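Thread on hard water in Hurnance, as a few of you asked why kettles here scale up so fast.

The town is fed from two sources. The MacBrayne reservoir is surface water and fairly soft. The Skivance bore goes through limestone and is not. The blend changes with reservoir level.

My kitchen tap read 283 mg/L as calcium carbonate in March. Tested with a drop titration kit, cold tap, run for a minute first.
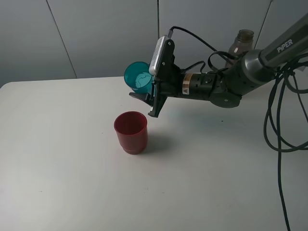

PIPER arm above a white tabletop.

Test strips are fine for telling soft from hard. They are poor at telling hard from very hard, as the colour pads bunch up at the top of the scale. If you are setting a softener, use drops.

Hardness is mostly dissolved calcium and magnesium. Heat the water and part of it comes out as carbonate scale. That part is called temporary hardness. The rest stays dissolved until the water evaporates, then you get spots on glasses and taps.

A jug filter with plain carbon does very little for this. Carbon is for chlorine and taste. You need ion exchange resin to take out calcium, and the resin in a jug is used up quickly at our levels. 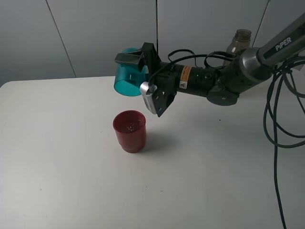

Softener settings next. Mine is a Brudia, the smaller cabinet model, 11 years old. The dial is marked in mg/L up to 300, so we are near the top of its range when the bore is running hard.

Set the dial to the worst reading you have, not the average. You will use a bit more salt. If you set it to the average, hard water gets through at the end of each cycle and you will blame the resin.

Mine regenerates every seven days at current use. It does this at 2 am. If you draw water during regeneration you get raw water through the bypass. No harm done, but don't run the dishwasher then.

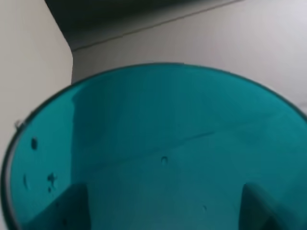
Page last changed: March, 9:40 pm

Correction to an earlier post: I had the dishwasher salt setting backwards. On most machines a higher number means more regeneration, so harder water wants a higher number. Check the manual.

If the whole house is already softened, set the dishwasher to its lowest number and cut back the detergent. Soft water plus a full dose can etch glass over time. Etching is permanent. Scale wipes off with vinegar, so try that first to see which you have.

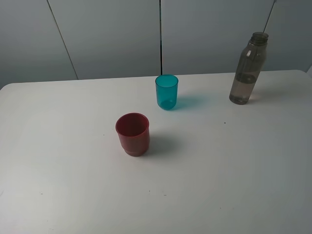

Red cup, teal cup and a bottle of water.

Keep one unsoftened cold tap for drinking and for the garden. The outside tap on mine is teed off ahead of the softener.

I'll test again when the reservoir comes up and add the reading to this thread.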